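Workshop notebook, November
Devotional reprint, binding and review copies

8:40 am. Proofs of the Psalms study guide back from Forkier. 112 pages as planned, but the margins are off again on the left side, text runs too near the spine. Asked for another 1/8 inch. Page 60 has the Ephesians quote set twice. Marked in red.

Scripture refs: checked chapters one to four against the printed Bible, not the web one. Two wrong verse numbers, both mine. Chapter five still to do. Uyên has the list.

Title page. Annapurna wants the subtitle shorter. "Morning Prayers for Tired People" stays, the rest goes. Fine by me.

Glue test, second batch. The Wullano stock curls if you press it too soon. Left it under the boards over lunch, better. Lâm paper takes the glue well but shows thru on the prayer pages, and people will want to write in those. Going with Wullano, then, and more patience.

Review copies: 11 go out first. Note inside each one asks for a fair review, a few lines is plenty, no need to be nice. Last time the note was a full page and I doubt it got read. Uyên to redo it on a half sheet.

Reading group at Keltia wants the discussion questions as a seperate booklet. Told them maybe. Questions for week three are weak, all yes/no. Rewrite before anything gets printed.

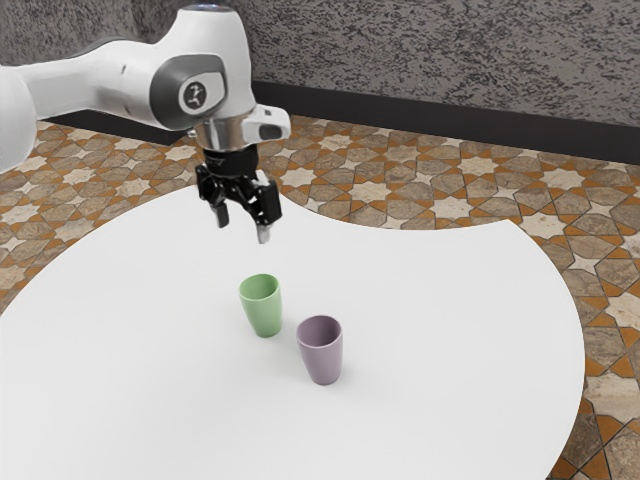 Also the index. Hymn titles mixed in with first lines, needs splitting. Annapurna says drop the first lines altogether. Not convinced, my mother only ever knew hymns by first line.

4:15 pm. Forkier called, new proof tommorow. Final order 133 copies unless the church bookstall changes its mind. Cover still too purple.

To do: chapter five refs, week three questions, ask re ribbon markers.

Comments (3)

Uyên Đặng: Half sheet done, on your desk. Found one more bad ref, ch. 2, should be Psalm 31.

Annapurna Thomas: I like the purple.

Uyên Đặng: Keep the first lines please.

Recent entries
Ribbon markers, price list
Why we stopped using the thin Bible paper
Large print edition, first try
Notes on the Advent leaflet

Contact the workshop | Back to top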